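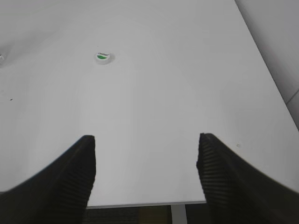
A bottle cap on a white tabletop. The printing on a cap is often too small to read, so sort by color first.

How to Clean, Sort and Store Plastic Bottle Caps
By Marisa Parisi

I keep bottle caps for the mosaic tables at the Turnimstead craft room. A finished table top takes 1399 caps in our usual pattern, so most of the work is done long before any glue comes out. These are the steps I use at home. They work the same for school projects, game counters or a recycling drive.

What you need

A white or pale table with nothing else on it
A dishpan and dish soap
An old toothbrush
A colander
Two bath towels
Clear jars or zip bags
Masking tape and a marker

Step 1. Pull out what you can't use

Take out metal caps, pump tops and flip tops. Look inside each cap for a foam or paper liner. Thin plastic liners can stay. Paper ones go moldy, so pry them out with a butter knife or throw the cap away. Cracked caps go too.

Step 2. Wash

Fill the dishpan with warm water and a squirt of soap. Drop in the caps and leave them for 20 minutes. Milk and juice caps need the toothbrush around the threads. Don't use boiling water. It can warp thin caps, and a warped cap will rock when you glue it down.

Rinse in the colander until the water runs clear.

Step 3. Dry

Spread one towel on a counter and set the caps on it with the open side down. After an hour, turn them over onto the second towel and leave them overnight. If you bag them damp they will smell by the end of the week.

Step 4. Sort by color

Work on the white table in daylight. Off-white and cream caps look the same in a box, but you can tell them apart on a white surface. Lay each cap flat with the top facing up and make your groups:

Plain, one color
White with a printed design
Colored with a printed design
Clear or frosted

For the printed ones, go by the main color of the design and ignore the words. A white cap with a green label goes with the greens if you want speckled color, or with the whites if you plan to glue it face down. Decide which before you start and stick with it – I changed my mind halfway through a batch once and had to do it over.

Step 5. Sort by size

Set one cap of each size at the edge of the table as a guide and hold the others against it. Small differences matter in a tight pattern. In a loose one you can skip this step.

Step 6. Store

Fill the jars and label them with the color, the size and the month. I write mine like this: GREEN ON WHITE, SMALL, JANUARY. Keep the jars away from a sunny window, where some colors will fade.

Removing the printing

Some ink comes off with rubbing alcohol on a cotton pad. Rub for a minute and check. If nothing shows on the pad, the ink isn't going to move. Diarmuid Phelan uses fine sandpaper on his, but that leaves a dull patch that shows under varnish.

Caps for the Siltthorpe table can be dropped off clean and dry, in bags of 58 if you can manage it. That is one row.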